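Pevness bimanual control stack
Progress report, January, simulation phase

Short one this time, sorry, the planner merge ate most of the period. Money is on track, hardware section at the end. Numbers are from the nightly runs unless I say otherwise.

Where we are against the plan

Work item 1, simulator bridge: done. Robot model, both arms, head view and wrist view all come through the same message layer the real controller uses. No separate sim build any more.
Work item 2, two-arm planner: working, not fast enough. See below.
Work item 3, perception: late. Segmentation trained, pose estimate still jumpy at close range.
Work item 4, logging and replay tools: done early, now used daily.

Simulator and head view

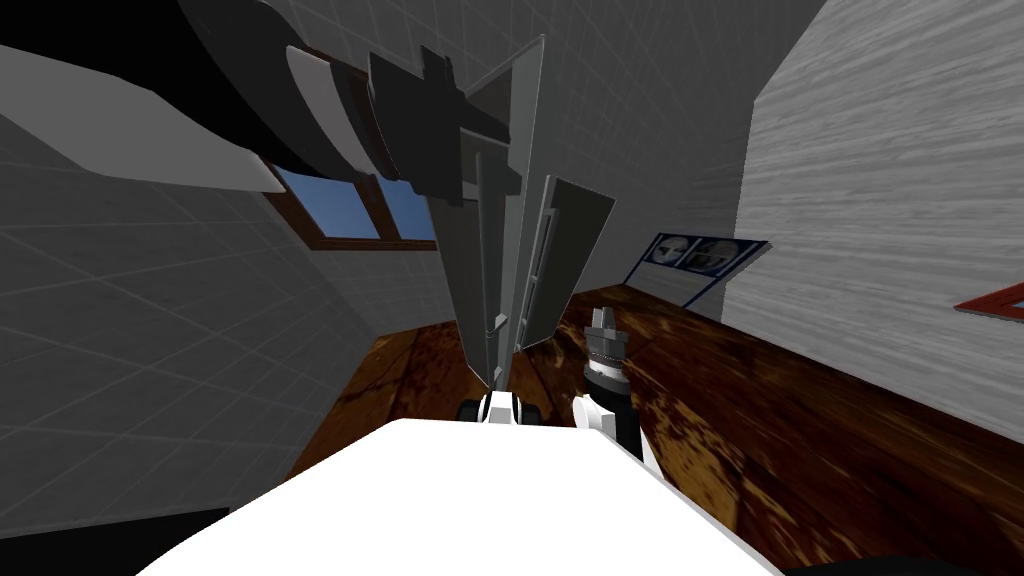

Collision checking took up the first half of the period. The old checker treated each arm on its own and only compared the two at waypoints, so a path could pass and still clip in between. Now it sweeps both together at every step, grippers included. The test room has been left plain, tiled grey walls, a window, a poster with two faces on the back wall, and the arms can be at very different depths, left gripper filling the upper middle of the view while the right one is small and far out. That mix of near and far is what broke the old depth filter. New filter masks the robot's own body from the joint angles first, then runs. Far fewer false obstacles, though the mask is still a bit tight at the wrists.

Batch results: 1,603 planning requests in the last nightly set. Most of the failures are timeouts, not collisions. Four requests gave a path that the checker should have refused, all traced to the same rounding bug in the wrist limits, fixed and re-run clean.

Two-arm planner

Planner now takes a target for the object and works out both grippers from it, instead of us scripting each arm by hand. Panel handling is the main test case. Hinged things are harder than we budgeted for, the extra joint in the middle means the planner has to guess how the two leaves will behave. Current approach is to lock the hinge in the model, plan, then check again with it free. Crude but it gets us through.

Planning is capped at 4,000 samples per request. Raising the cap helps success a little and hurts run time a lot. Would rather fix the seeding. Mundov have offered their seeding code under the same licence, looking at it now.

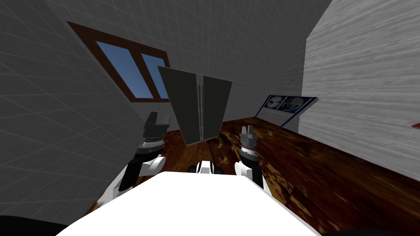 Head view, panel test: two-leaf panel between the left and right grippers, window wall behind.

Things still wrong with it:
- arms sometimes swap sides of the goal halfway through, wasteful and looks awful
- gripper orientation cost is hand tuned, needs doing properly
- replans start from rest, so motion is jerky after each one
- config files for the two arms have drifted apart agian, merging them next

Perception

Pose estimate from the head view is good enough to plan with. Wrist view is not. Large dark surfaces close to the lens give almost no features and the tracker locks on to whatever is behind, usualy the wall grid. We tried dropping the wrist view altogether for the last part of the approach and results got worse, so it stays in with a lower weight. Ene's edge tracker is the next thing to try. If that doesn't do it we retrain with more close-up frames, for which the Dalum machines are booked.

Replay tool

You can now scrub a whole run with planner state, joint targets and all views lined up on one clock. Start-up is 25 seconds, too long, it loads every view before showing anything. Next release loads on demand. Wrist view at full size is the default pane for gripper checks, fingers open or closed is easy to see there.

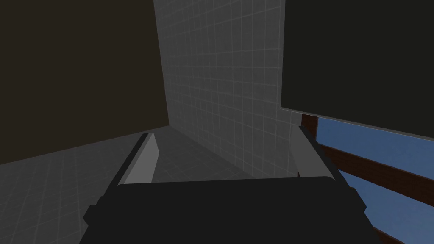
Next period

- seeding fix, then re-run the full batch at the same cap
- edge tracker trial on the wrist view
- one shared config for both arms
- freeze message formats before the hardware move

Risks and spend

Main risk is perception slipping further and holding up the move to the real robot. We could start hardware with head view only, would like your view on that before we commit. Controller order is placed, delivery date not confirmed. Travel underspent, would like to move the remainder to compute at Dalum. Form to follow.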